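A learning system copies whatever its examples contain, including what the person collecting them failed to notice. At Kosholm we gathered 241 demonstrations for a simple reaching task and threw out 54 of them. Most of the rejects were smooth, correct motions recorded with labels that did not match.
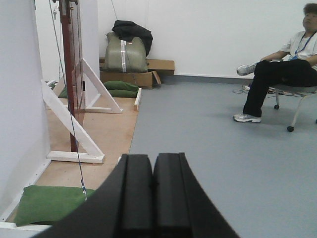
My view is that the label should be written when the motion ends, by whoever guided the arm. Leandro Vallejo argues for labeling in batches, and his method is faster. It also assumes that an operator can recall seven similar reaches in order. Our January logs do not support that assumption.

The second question is how much to tidy. The Plekard protocol asks for a bare floor and a blank wall. I would leave the cushions, boxes and cables where they are and move them between sessions. A system trained against a blank wall has learned very little about floors.

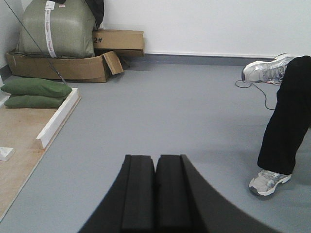
*Jetmont Quarterly, no. 7, p. 54*

Gauthier sets a minimum of 200 examples per task before any training run. I have no objection to a minimum, but the number should be counted after review. Counting before review rewards speed at the arm and leaves the errors to be found later, when the operator has moved on to another task and the notes are thin.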